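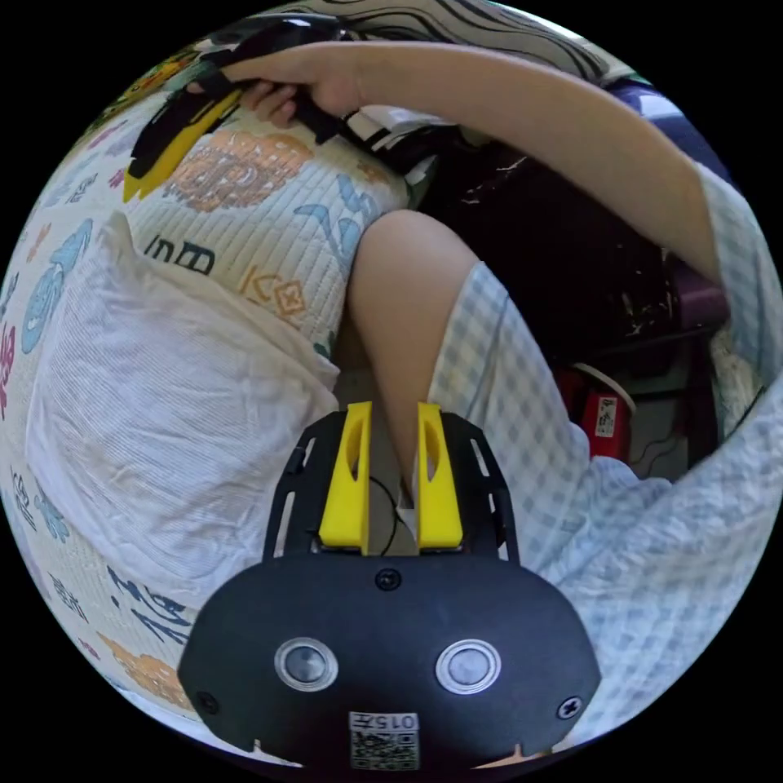 Last changed: Sep 22, 2020

Marar offset

4 min read

The Marar offset is a fault in the recorded finger opening of paired hand-held grippers. It occurs when the zero position of the opening sensor moves after calibration, so that the log gives a wider or narrower gap than the one between the fingers. A robot trained on such a log closes its own fingers by the wrong amount. The fault is best known from cloth handling, where the material is thin and a small error in width decides whether a fold is held or dropped.

The name comes from the Marar bench, a test stand at the Garine workshop on which the fault was first separated from ordinary slip. Older notes call it "zero creep" or "finger drift." The second term is also used for play in the finger pivots and is now avoided.

Cause

In a hand-held gripper the operator moves the fingers directly, and a sensor in the body reads how far they are apart. The reading is compared with a zero taken while the fingers are fully closed. In the Ninisetti pattern of gripper, the zero is stored once at power-up. If the operator is squeezing a piece of cloth at that moment, or if the finger tips are not meeting squarely, the stored zero is too large and every later value in the session is too small by the same amount.

A second cause is mechanical. The screws that hold the finger mount to the body can loosen during long sessions. The mount then tilts under load and returns when the load is removed. The offset produced this way changes within a single recording and is harder to remove afterward.

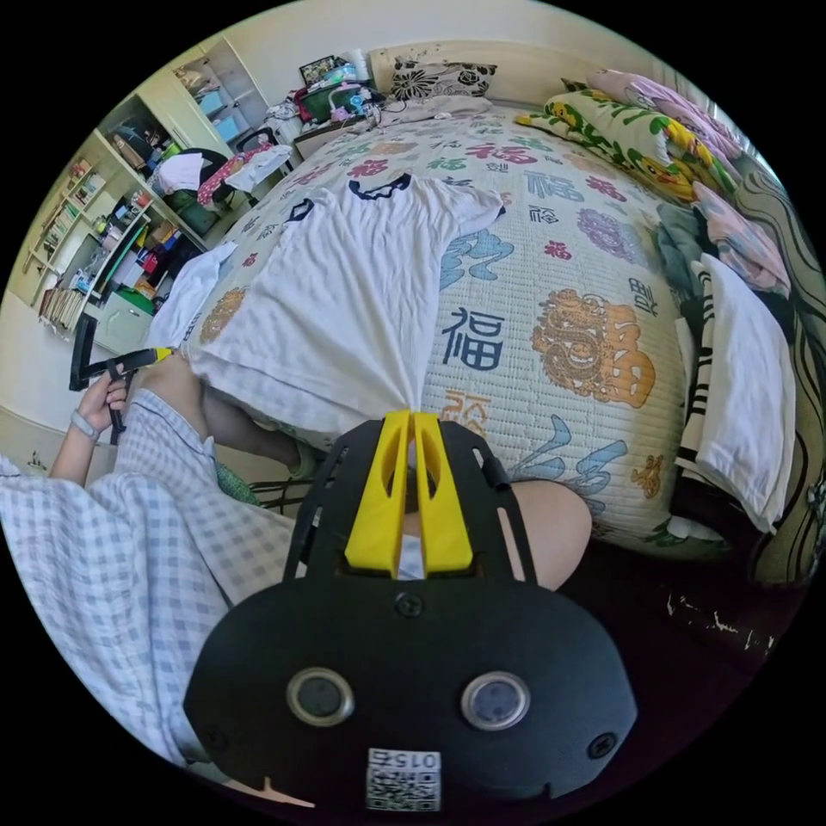 Paired work makes both causes worse. The two grippers are started separately, often with one already resting on the garment, and their zeros can disagree. The left and right logs then describe a fold of different thickness at each hand, although the same fabric runs between them.

Discovery

The fault was identified in May during trials of the Weltow folding arm, a two-armed machine intended for household laundry. The arm had been trained on recordings of shirts and towels being lifted, spread and folded. In a run of 70 test lifts it dropped the garment 46 times. The drops were first put down to worn finger pads, and the pads were replaced. The result did not change.

Garine then closed the arm on a steel gauge at each width found in the training logs. In 9 of the source sessions, the logged width at full closure was above zero while the fingers were shut. The arm had copied that value and stopped short of contact. On stiff items such as book covers the error had been hidden, as the arm met the object before reaching the commanded width.

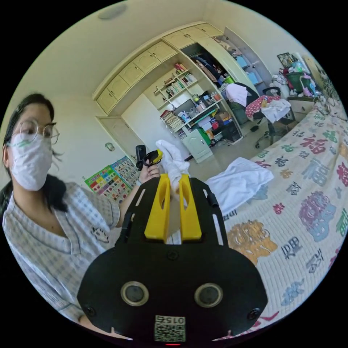

Towels were affected less than shirts. A bunched towel fills a gap that a single layer of jersey will fall through, and lifts of gathered cloth were often completed with the offset present. For that reason a success rate taken over mixed laundry is considered a poor measure of the fault.

Safety

A positive offset leaves the robot's fingers open and leads to dropped items. A negative offset is the more serious case. The controller reads the fingers as open when they have met and continues to drive them together. On the Weltow arm this overheated a finger motor and cracked one finger at its base. No injury was recorded. Later versions of the controller stop the motor on a current limit that does not depend on the logged width.

Detection

The usual check is a closed-finger hold at the start and end of each recording. The two readings are compared with each other and with the stored zero. A steady difference from zero points to a bad power-up reading, while a difference between start and end points to the mount. The hold must be made in free air, with no fabric between the tips.

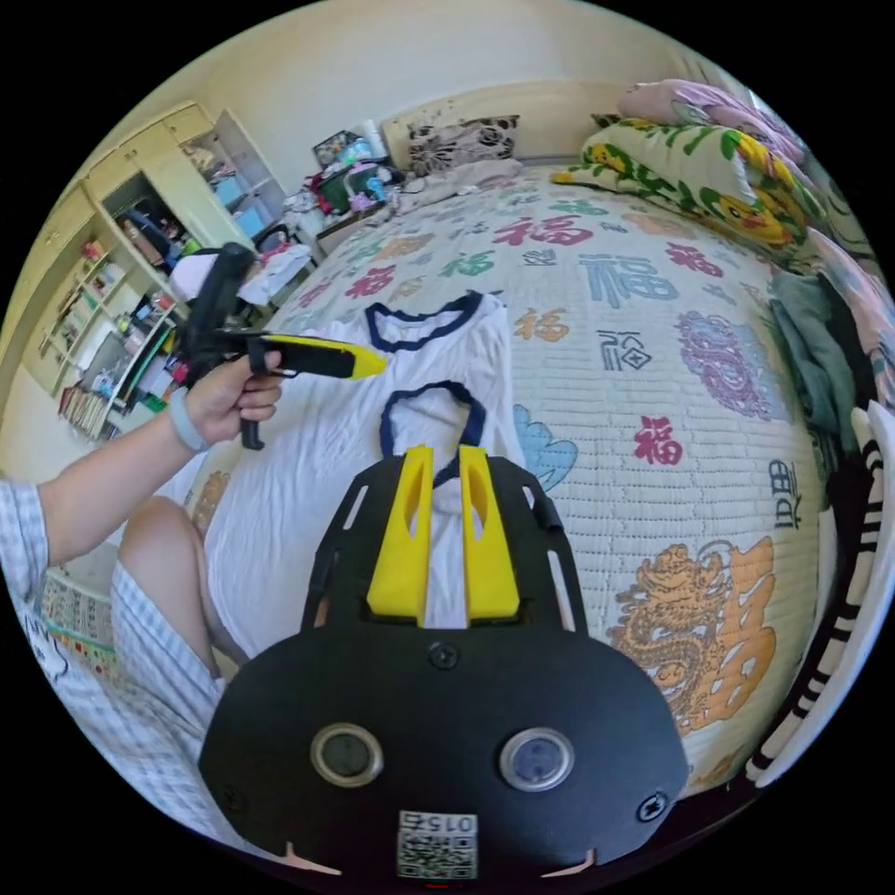 Where no hold was recorded, the offset can sometimes be estimated from video. The method needs a view in which the fingers and the garment are seen together, and it works best when the garment has an edge that differs in color from the rest. A white T-shirt with navy trim, spread flat on a bed, gives such an edge at the collar even when the bedspread beneath is printed with large characters in several colors. The finger gap is measured in the picture at the moment of closing on the trim and set against the logged width. The estimate is coarse, and it fails if a hand or sleeve covers the tips.

Correction

A constant offset is removed by subtracting it from the whole session. The corrected log should be clipped at zero, and the original kept. Sessions with a changing offset are normally discarded, though Garine has published a method that fits a straight line between the start and end readings. It assumes that the mount loosens evenly, an assumption disputed in the Ninisetti service notes, which describe the movement as sudden.

Prevention consists of taking the zero on an operator command instead of at power-up, and of marking the mount screws with paint so that rotation can be seen between sessions. Both changes were made to the Ninisetti pattern after the Weltow trials. Grippers built earlier keep the old start-up behavior unless their firmware is replaced.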